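3.2 Household water use

Meter readings from Kerkport covered 1,854 homes over 30 days in September. Homes with fewer than 2 readings were dropped. The remaining records were grouped by street, following the Zaler method, and each group was checked for leaks. 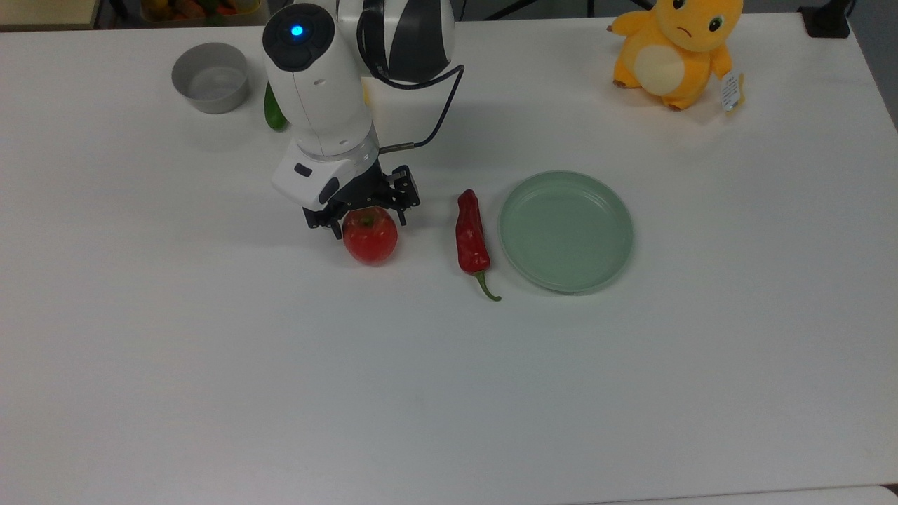 Figure 6. Tabletop setup.

Night flow was the main leak signal — a steady draw between midnight and 4 a.m. Streets in the Woltska district showed higher night flow than the rest of the town, mostly in homes with older pipes.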